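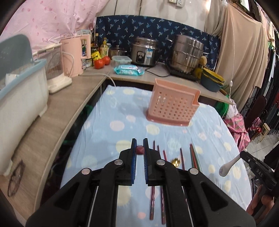 Greifer, Stäbchen, Löffel: Küchentisch statt Laborbank.

Warum ich dem Handgreifer eine Chance gebe

Von Zorica Milošević

Meine Tante hat mir als Kind das Essen mit Stäbchen beigebracht, und wenn ich ehrlich bin, habe ich daran in den letzten Wochen öfter gedacht als in den dreißig Jahren davor. Sie legte mir eine Erbse auf den Teller und ließ mich üben, den ganzen Nachmittag, und wenn die Erbse unter den Schrank rollte, gab es eben eine neue. Erklärt hat sie fast nichts. Sie hat es vorgemacht, und ich habe geschaut.

Nach demselben Gedanken funktioniert das Angebot, über das ich heute schreiben möchte. Die Firma Clolton verleiht unter dem Namen Nosenano einen Koffer mit Handgreifern, dazu Ladegerät, Anleitung und Zugang zu einer Auswertung, und wer ihn bestellt, greift damit zu Hause die Dinge, die ein Haushaltsroboter später einmal selbst greifen soll. Der Mensch führt das Werkzeug, die Aufnahme geht an die Entwickler. 300 Euro kostet die Leihe im Monat, und bei dieser Zahl habe ich, das gebe ich gern zu, erst einmal geschluckt.

Trotzdem bin ich inzwischen dafür. Ich habe im Oktober auf Messen so viele Roboterarme gesehen, die vor weißen Wänden weiße Würfel stapeln, dass mir das Wort Haushaltsroboter schon fast peinlich war. In welchem Haushalt liegen denn weiße Würfel herum? Bei uns stehen Reiskocher und Dampftopf dicht beieinander, die Kabel liegen kreuz und quer, auf der Tischdecke sind bunte Kreise, und dazwischen liegt etwas Kleines, Rundes, Rotes, das sich bitte nicht zerdrücken lassen möchte. Wer in so einer Küche helfen will, muss so eine Küche kennenlernen — und zwar unaufgeräumt.

Die blauen, gerippten Polster an den Innenseiten der Finger haben mir dabei besonders gefallen. Mit ihnen lässt sich eine kleine Frucht erstaunlich behutsam fassen, wenn man sich ein bisschen Zeit nimmt, und nach einer Weile merkt man, dass man den Atem anhält wie damals bei der Erbse. Stäbchen sind schwieriger. Liegen sie flach auf dem Stoff und dann noch mehrere nebeneinander, greift man gern die Tischdecke gleich mit. Ein Löffel mit gewölbter Schale macht es einem leichter, jedenfalls mir.

Nun zu dem, was mich stört, denn ganz ohne Murren geht es bei mir nicht. Die Anleitung ist offenbar von Leuten geschrieben worden, die nie jemandem etwas erklären mussten. Auf drei Seiten erfährt man, wie der Koffer zu schließen ist, und in einem einzigen Satz, wie man den Greifer halten soll. Als mir dann der Fehlercode 3201 begegnete, stand dazu gar nichts da. Der Kundendienst war freundlich und half schnell, aber so etwas gehört ins Heft! Das Konkurrenzangebot von Salehi, das ich bei einer Bekannten ausprobieren durfte, macht das mit einer bebilderten Karte viel besser, nur liegt mir dort der Griff schlechter in der Hand, und nach einer halben Stunde tut das Handgelenk weh.

Wichtiger ist mir die Frage nach der Privatsphäre. Eine Küche erzählt viel über die Menschen, die in ihr kochen: welches Spülmittel sie kaufen, wo sie die Brille ablegen, was auf dem Kleiderständer hängt. Clolton verspricht, dass man jede Aufnahme vor dem Versand ansehen und löschen kann, und ich habe das auch mehrmals getan. Schöner fände ich es, wenn im Vertrag klar stünde, wie lange das Material aufbewahrt wird. Bisher lese ich dort nur »für die Dauer des Vorhabens«, und als Endpunkt wird an anderer Stelle das Jahr 2022 genannt. Das ist mir zu weich formuliert.

Und doch, wenn ich mir aussuchen darf, von wem die Maschinen das Tischdecken lernen, dann lieber von Menschen an ihren eigenen Tischen, mit ihren eigenen Löffeln und ihrer eigenen Ungeduld. Ich behalte den Koffer noch einen weiteren Monat. Die Stäbchen will ich bis dahin sauber einzeln aufheben können, und der Firma schicke ich parallel meine Anmerkungen zur Anleitung, es sind ein paar Seiten geworden.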